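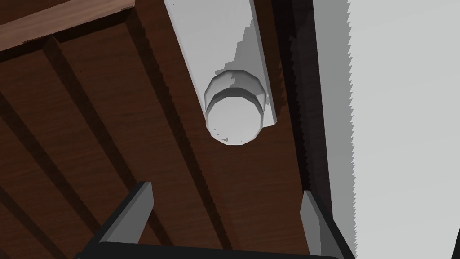
I finished Clindum on Tuesday, at an hour when I should have been asleep. It's book two of the Lyimo cycle, and like most second books it spends a lot of time on boats.

The setup is good. Toltell, the mining colony from book one, has gone silent, and a ship's mind with a guilty conscience is sent to find out why. It gets there on page 71. Before that we have 14 chapters of trade law, which I read in full, like a fool.
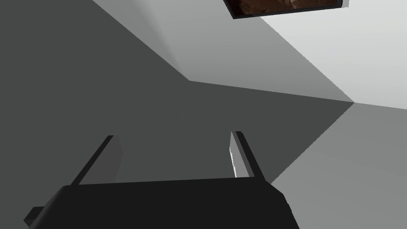
Then it picks up. The Latgate chapters are the best thing in the series so far — tense, mean, and funny in places I didn't expect. I missed my bus stop over one of them. The romance I could take or leave, and the ship seems to agree with me.

Book three is already on my shelf. It has a glossary, and the glossary runs to more than 30 pages.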